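22 de março de 2018
Caderno de bancada – embalagem, zona de descarga (下料区)

Assunto: estado das caixas de cartão ao fim do ciclo de reutilização. Lote Saithong, referência 3059.

Rasgos no papel exterior e nos bordos das abas. O padrão repete-se: onde a fita é arrancada a seco, o liner sai com ela e deixa o canelado à vista. A aba perde rigidez e deixa de assentar no vinco. Medi 93 mm no maior rasgo do lote.

Espuma cinzenta: manter. Os blocos não se substituem com a caixa, passam para a seguinte.

Critério provisório:
– bordo da aba rasgado, vinco são: reutilizar no circuito interno;
– liner rasgado na face: só para peças leves;
– canto superior esmagado: retirar.

Mesa branca e zona ao lado, cartão do lote: 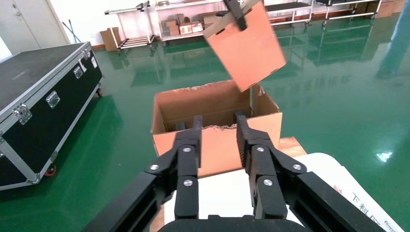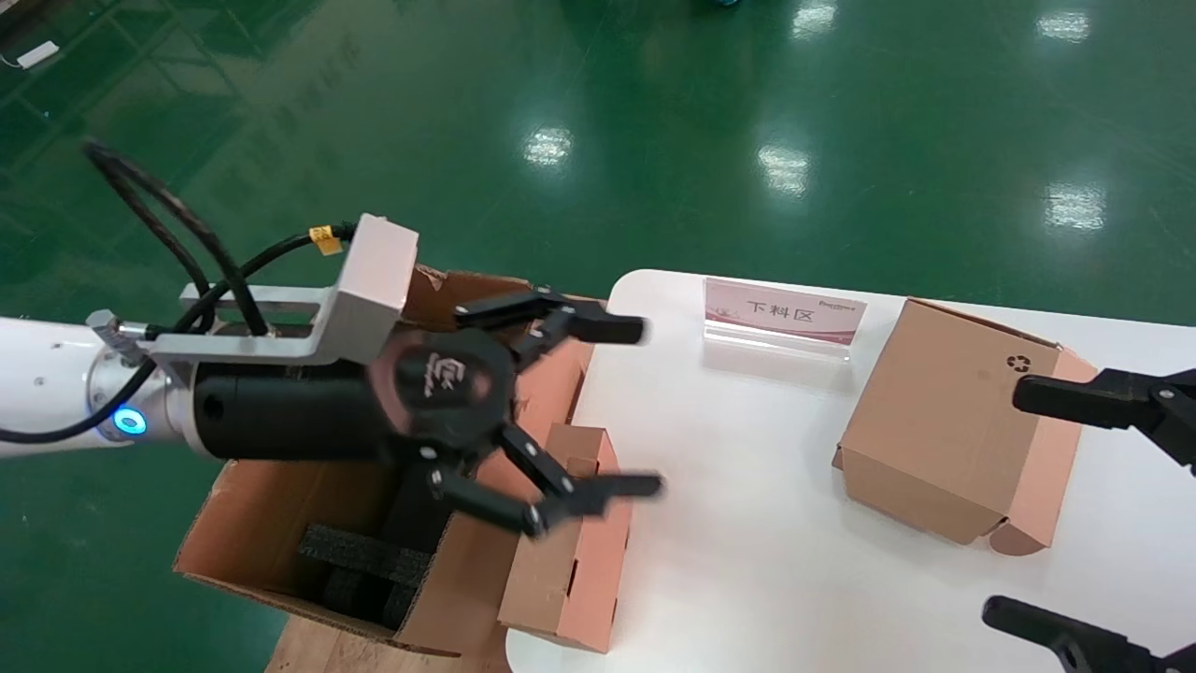
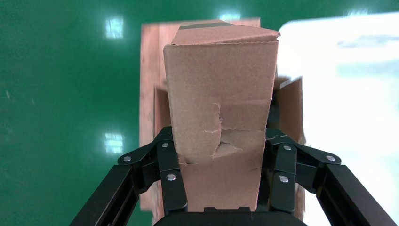 Haruna Ikeda discorda do segundo ponto. Escreveu à margem que um rasgo na face, longe das arestas, pouco altera a resistência ao empilhamento e que o que conta é o vinco logo acima; se este estiver marcado, a caixa sai, leve ou não a peça. Pede também que se experimente a fita Trineck, de adesivo mais fraco, antes de encomendar mais cartão à Skeso.

Aceito quanto ao vinco. Passa a critério de rejeição. Ensaio de compressão com 178 N em caixas com e sem rasgo na face, mesma orientação do canelado. Falta confirmar a gramagem do liner – a ficha da Skeso não a indica.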